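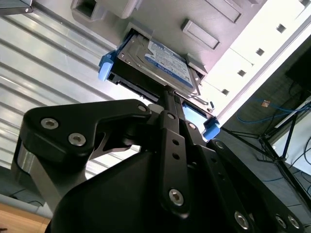
Gripper holding a drive caddy at a gray server chassis.

April
By Kyrylo Stetsiuk
3 min read

Handing Over the Top Job: Leadership Change at Two Truck Parts Suppliers

This report was written for the spring course in business organization. It compares how two suppliers, Flodville and Reltatano, replaced their chief executives. Both make parts for heavy trucks and both are based in Figueroa. I wanted to find out how much the length of the handover mattered to the people working under the new boss.

Method

I used the annual reports of both companies, their press releases and the staff newsletters that Flodville keeps in its public archive. I also interviewed 8 people, five from Flodville and three from Reltatano. The interviews were done by phone and I took notes by hand. Two people asked not to be quoted, so I have left out direct quotes from everyone.

Flodville

Flodville had 714 employees when its chief executive left to run Clurkik, a larger axle maker and one of its own customers. The board named the head of finance as acting chief executive the same morning. She held both jobs for eight months. During that time no new plant spending was approved, and a planned move of the paint line was put off twice. The permanent chief executive came from outside the truck business and spent his first weeks visiting suppliers.

The people I spoke to did not agree about this period. Those in sales said it went well – their customers kept the same contacts and prices. Those in production said small decisions took too long, mainly because requests for tools and overtime all had to go through finance.

Reltatano

Reltatano is smaller, with 359 employees. Its chief executive retired and was replaced by the plant manager, who had been told of the decision a year earlier. The two shared an office for the last 3 months. There was no acting period. One change did cause trouble: the plant manager's old job was left open, and shift leaders reported straight to him until it was filled.

Limits

The sample is small and leans toward Flodville. I could not get board minutes from either company. Clurkik did not answer my emails, so the terms of the move there are known to me only from the press release. Sales figures for the year after each change were not yet out when I finished.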